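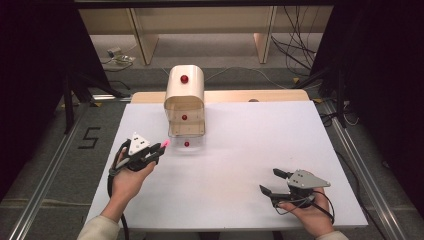 Figure 3. Ball task at station 5, seen from the operator's head. One hand-held gripper in each hand; the arched box is on the table, with three red balls on, in and in front of it.

4.2 Collecting the demonstrations

All demonstrations were recorded by students in the second-year automation course. Each student worked alone at a white table with a pair of hand-held grippers, one per hand (Figure 3). The grippers are the Driltent type described in Section 3, with a triangular marker plate on top for tracking. Their cables were left long enough for the student to cross hands, which several of them did when picking from the far side.

The ball task used three red balls and the arched box. Students were told which ball to move and where to put it, but the order of hands was left to them. We did this on purpose. In the pilot run in December, Elsie Merrick had scripted every motion, and the policy trained on those recordings failed as soon as a ball started a little off its mark.

Before recording, each student had 5 practice tries that were not saved. A try ended when the student set both grippers down. Tries in which a marker plate was lost to the tracker for more than 100 frames were thrown out by a script, and the rest were checked by hand by Beverley Baxter.

In total the class recorded 1,473 tries, of which 893 were kept. Most of the losses came from tracking. Students tended to tilt the right gripper toward the table when reaching low, and the plate then turned away from the tracking cameras. A smaller number were dropped for a ball rolling off the table. We had considered adding a raised lip to stop this but left the table as it was, so that the setup would match the one used for the robot tests in Section 5.

The same students later labeled the kept tries in Protlow, marking the start and end of each grasp. Where two labels for a grasp differed, we used the earlier start and the later end.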